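What Happens to the Bottle After Collection

Clear drinks bottles are among the easier forms of household plastic to recycle, but the price a sorting plant gets for them depends on small matters of design: the label, the glue, the ink and the cap. Mansour, a packaging consultancy in Indgate, spent the spring comparing bales from 4 sorting plants to see where the value is lost.

Most clear bottles are made of polyethylene terephthalate, known as PET. Caps are usually polypropylene or high-density polyethylene. The two groups part in water, as PET sinks and the cap plastics float. A wash line uses this difference in a long tank, skimming the cap flake from the surface and drawing the bottle flake from the bottom. 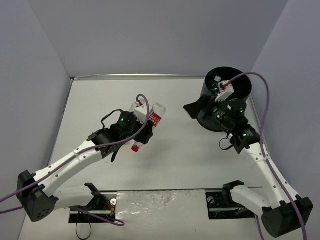
Labels and glue

Paper labels break down into fibre in the hot wash and cloud the water. Film labels hold together better, though a full-length sleeve can hide the bottle from the optical sorter, which then reads the sleeve and sends the whole item to the wrong bale.

Glue is the harder problem. A glue that lets go in a hot alkaline wash leaves clean flake. One that does not will stay on the surface, turn yellow in the dryer and lower the grade of everything made from that batch. In the Mansour comparison, the worst bale gave 23 rejected samples out of 200. The best gave 4.

"People ask about the bottle and hardly ever about the glue," says Nawal Gaber, who ran the tests. "The glue decides whether the flake goes back into bottles or into strapping."

Caps on or off

Older advice told households to remove caps before recycling. Many councils now ask for them to be left on. A loose cap is small enough to fall through the first screen at the plant and leave with the grit and broken glass. A cap fixed to its bottle reaches the wash line, where it can be recovered.

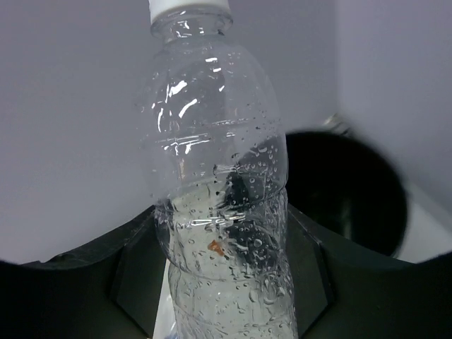 Cap colour matters less than might be expected. Mixed cap flake is sold as a dark blend for crates, pipe and garden goods, and buyers in those trades do not pay more for white. Liners are a different case. A silicone or PVC disc inside the cap will contaminate one stream or the other, and the plant has no cheap way to take it out.

Rostano, which makes closures for bottled water, changed to a one-piece cap without a liner in April. The new cap needed a tighter tolerance on the thread, and the firm replaced 40 moulds to achieve it. Clilarwood, a smaller bottler using the same neck size, has kept its lined cap for fizzy drinks and will review the matter when its present moulds wear out.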